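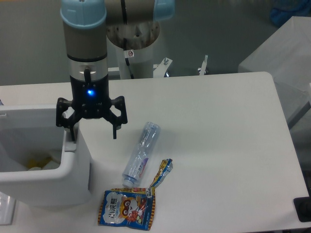
Why are a drinks bottle and a snack wrapper sorted into separate streams when both are plastic?

They are made differently. A clear drinks bottle is normally a single polymer, PET, which can be washed, flaked and remelted. A snack wrapper is usually a laminate of two or more films, often with a very thin metal layer, and the layers cannot be parted at reasonable cost.

Unit 3: Light packaging in mixed household waste
Notes: Rohani Osman. Revised April.

3.1 Bottles
Body: PET. Cap: usually HDPE or PP. Label: PP film or paper. PET sinks in water; HDPE and PP float, so caps are recovered in the float-sink tank after shredding. Caps should be left on. Residual liquid adds weight to the bale and wets any paper in the same load.

3.2 Wrappers and torn strips
Flexible film, heavily printed. Flat pieces travel with paper on a ballistic separator and have to be removed later. Torn strips are worse: they pass through the screen with the fines or wind round the shafts. Wrappers go to residual waste unless a separate film collection is in place.

3.3 Worked figures
Sample from the Lesum round: 929 items of light packaging. Film and wrappers: 53 items. Share by count: 53 / 929 = 5.7%. Share by mass will be lower. Do not quote one for the other.

3.4 Practical
Sort the tray into bottles, film and residual. Weigh each fraction to the nearest gram and enter the masses on the sheet. Gloves to be worn throughout. Completed sheets to Khairul Lumenta before the next session.

Reading: Unit 4, sections 4.1 and 4.2 (near-infrared sorting, dark plastics).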